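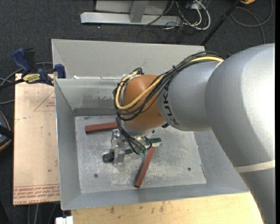 Flesatex writes and checks working rules for companies that run robot cells. We started in 2011 as a two-person inspection office and now have 11 people, most of whom came to us from maintenance or machine building. Our customers load parts, stack boxes and pick from bins. Bin picking takes up a good share of our week, and it is where a written rule helps most. When an arm reaches down into a sheet-metal bin for bars lying at different angles, the cables looped around its wrist go down toward the walls with it. Our rule sheet for this kind of cell therefore covers cable slack, clearance to the rim, how the bin is held in place, and the speed allowed once the gripper is below the rim.

How we work

We visit the cell before we write anything. Two of us go, one to watch the machine and one to talk with the people who run it. Eugénie Bailly leaves the risk assessment to the second day – she wants to see a shift change first. The customer then gets a draft that operators can mark up by hand. We keep the final version under 40 pages, with the daily checks on a single sheet at the front.

What we check

Every review looks at guarding, stop functions, gripper behavior on loss of power or air, and cable routing through the full range of motion. We also check clamps and temporary fixtures. A fixture held with a bar clamp is fine during a trial, but it needs a date for removal or replacement, and somebody's name next to that date.

We work from the published robot safety standards and from the maker's own manual. Where the two leave a question open, we say so in the report and suggest a test.

Where we are

Our main office and test room are in Cáceres. Training for operators and supervisors is given there or at your site, in groups small enough for each person to take a turn at the pendant. The Trelta checklist, our form for cells with a single arm, was last revised in May and is sent free to any customer who asks.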